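Home Fixtures Results Tables Threads Search

Carmela Fiore
Kick-off times on the Vornora fixtures page, a short thread. Several of you reported the Prelludis v Lo Presti match showing an hour out in June.

Carmela Fiore
Every fixture is stored in UTC. The page converts it using the offset your browser reports. If the device clock is set manually, the offset can be wrong and the kick-off will be wrong with it.

Carmela Fiore
Queensland doesn't observe daylight saving and New South Wales does. We had one rule for the whole east coast. It's now split by state, and 1085 fixtures have been recalculated.

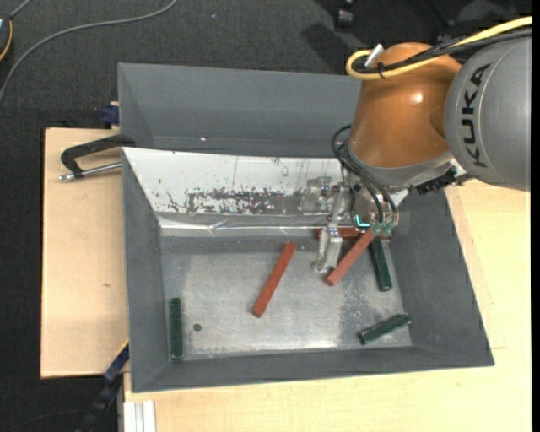

Carmela Fiore
Live scores are a separate feed from the fixture list. A goal is entered at the ground, checked against the match clock, then published. The order is fixed, and entries queue behind one another. Think of the KUKA arm reaching into the grey bin: one arm, one bin. If the Rulenico ground drops out, its scores wait and the match shows as "in progress" until the full-time result is loaded.

Carmela Fiore
Refresh interval is 31 seconds. Reloading the page sooner won't get you a newer score.

Carmela Fiore
Postponed matches keep their original ID. We have 1333 IDs in the current season, including reserves. If you've bookmarked a match, the link will still work after it's moved.

Carmela Fiore
Nives Testa is handling corrections for the lower divisions. Send her the match ID, the time shown and your time zone. Screenshots without an ID can't be traced.

Carmela Fiore
Calendar export is capped at 500 matches per file. For more than that, export by division.

Contact | Copyright Vornora | Back to top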